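Getting the hands to let go

I spent most of the holidays recording demos in the kitchen sim, and I'm finally past 105 usable ones. The job is produce sorting: pick up whatever fruit or vegetable the prompt names, move it to the cutting board or the plate, let go. I drive both arms myself with a headset and a pair of gloves, and a script called Jakeo maps my fingers onto the robot's.

The mapping is where the time went. My thumb is shorter than Jakeo expects, so for the first batch every grasp closed a little late. Marion Swanson sent me her calibration routine, and after I ran it I threw out everything I had and started over. It hurt, but the old demos had a hitch in every grasp and I didn't want the policy learning that from me. 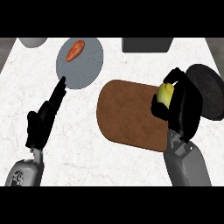

Right hand on the pear, left hand over by the plate.

I record at the same speed I would use in my own kitchen, or I try to. Elspeth Purves looked at my first logs and told me I was moving like I was defusing something. She was right. Slow demos made a slow policy, and it would stall completely near the board — my hands had stalled there too while I made up my mind about where to put things down.

The other thing I changed was the idle arm. I used to let my spare hand drift, and the policy copied the drift.

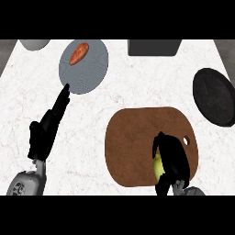 Releasing is still harder than grasping. With the gloves I get no feeling of contact, so I have to judge height by eye, and the fingers hide most of what they're holding. Over the cutting board all I get is a bit of yellow along the left side of the gripper, and I have to guess the rest from that. I now lower until I think I'm there, pause for a beat, then open all the fingers together. Opening them one at a time makes round things roll.

Training is set for 3000 steps on the new set. The last run got through 9 episodes before it dropped something on the floor. I'll post the numbers when this one finishes, along with the glove settings for anyone else using Jakeo with small hands.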